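The Quiet Pleasure of Reading the Back of the Bottle

Lejla Kneževič keeps her favorite labels in a shallow drawer that was meant for maps. She has 1679 of them, soaked off, flattened and dried between sheets of blotting paper, and when she pulls the drawer open she does it with both hands, like somebody bringing a cake to the table.

"People collect the fronts," she told me. "The fronts are lovely! But the instructions are where somebody had to sit down and think about your hands."

I had come to her studio in Tillman to talk about package design in general, and we never got there. We spent the whole afternoon on plastic bottles and the drawings printed on them: how to tilt, how to squeeze, how much to pour, what you must never do. I went home and read everything under my sink.

A good instruction panel has to work for a person with one hand full and half their mind on something else. That's a hard job for a piece of paper wrapped around a curve. Ignacio Kapoor, who drew panels for 41 household products before he retired, says the curve is what gets you. A drawing that reads beautifully on a flat proof slides around the side of the bottle, and the reader ends up seeing a thumb and half an arrow. He used to tape his sketches to an old shampoo bottle and walk around the kitchen with it.

Color does a lot of the lifting too. Put a blue and white label on a bright orange bottle and it reads clearly from across a workbench. Lay several bottles down together and the labels start to behave like a page, with the same little diagrams repeating from one to the next.

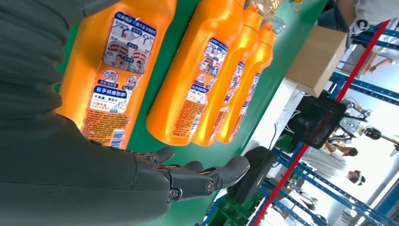
Hands, Mostly

The orange bottles thrilled Lejla, and I can see why. The label says which hand to use! A blue banner talks about gripping with the right one, smaller print below mentions half a bottle, and the drawings show hands and bottles together in blue, red and gray. Two red prohibition circles take care of the warnings. I don't read Chinese and needed help with the words, but the pictures had already given me the general idea that holding this thing properly matters.

Hands are the hardest part to draw, Ignacio says. Too much detail and it looks like a medical chart, too little and you've drawn a mitten. He likes a plain outline with one clear thumb.

Start Your Own Drawer

You don't need a map cabinet. Archana Grewal began with a shoebox and now has nearly 4000 labels in ring binders, sorted by what the hand is doing: pouring, twisting, pressing, shaking. Paper labels usually lift after a night in warm water. Plastic ones are stubborn, so she keeps the whole bottle, rinsed, with the cap on. Her pouring section alone fills 2 shelves, and she's still looking for a left-handed one.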